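Chapter 8
Who Gets Mad, and Who Says So

On a Tuesday morning, a sports site in Skerville ran the headline "Fans Furious Over New Motska Jersey." The story was 504 words long. It quoted two fans. One of them was furious. The other thought the collar looked itchy.

By lunch the local radio show had picked it up, and by dinner a columnist named Emiliano Miranda had written that the team "owed the city an apology." For what, exactly? The stripes were thinner than last year's. 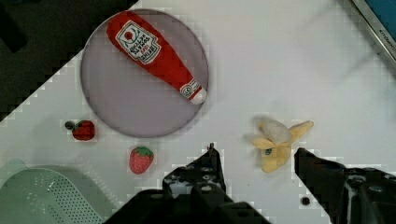
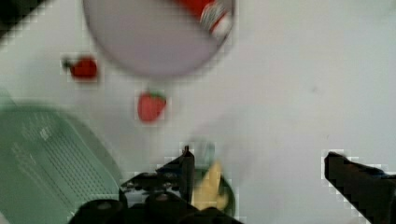
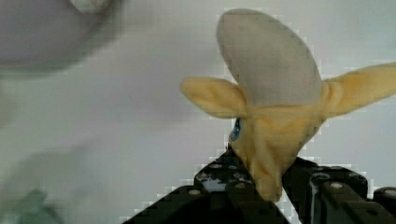
Photos: Fendix

This chapter asks you to be suspicious of stories like that one. Sports outlets need something to print every day, including the long stretch of August when very little happens. Anger fills the gap cheaply. A reporter can find an angry fan in a few minutes, and a poll on a website will find 3000 more if the question is worded with enough care.

Look at the poll that followed the jersey story. It asked, "How upset are you?" and gave a choice of "very," "somewhat" and "a little." All 2909 people who answered were therefore upset. The station reported this as a finding.

Does that mean fans never get angry about real things? Of course they do. Ticket prices go up, teams leave town, and owners say one thing in spring and another in fall. The trouble is that the same loud words get used for those stories and for the stripes, and a reader has to work out which is which.

We begin with the Delaunay trade, where the anger came first and the facts showed up nine days later. As you read, mark each sentence that tells you how "the fans" feel, and write beside it how many fans the reporter spoke to.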